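Werano Desk Arm Kit: Set-up Guide
Section 4. First pick with a small object

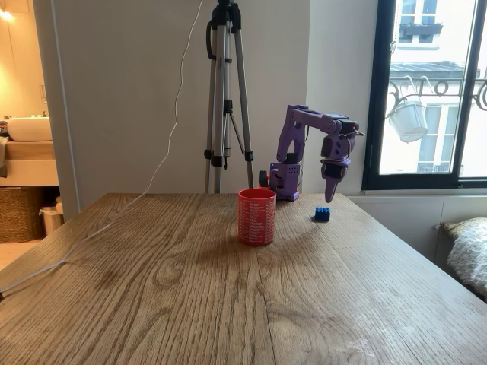 Before you begin this section, the arm must be assembled and the joint test of Section 3 must be finished without error. You need a flat table, the power supply from the kit, and one small, light object. A toy building brick is a good choice for the first pick.

1. Put the base directly on the table. Do not use a cloth or a mat under it.

2. Connect the power supply first and the data cable second. Wait 2 seconds until the motors hold their position.

3. Open the Trindix software and choose Manual. Set the speed limit to 195 or lower.

4. Lay the object a short distance in front of the base. Move the arm until the gripper points down and stays just above the table.

Note: If the gripper touches the table, the software shows "Load high". Press Stop, raise the arm by hand and repeat step 4.

5. Press Save Pose. The value for the shoulder should be nearly 800. With a very different value, please go back to Section 3.

6. Open the gripper, lower it over the object and close it slowly.

Caution: Keep fingers, hair and loose cables out of the reach of the arm while the power is on.

Caution: Do not switch off the power when the arm is raised. It will fall. Choose Park first.

The Bundgaard long gripper is sold separately and needs its own calibration file, see Section 7.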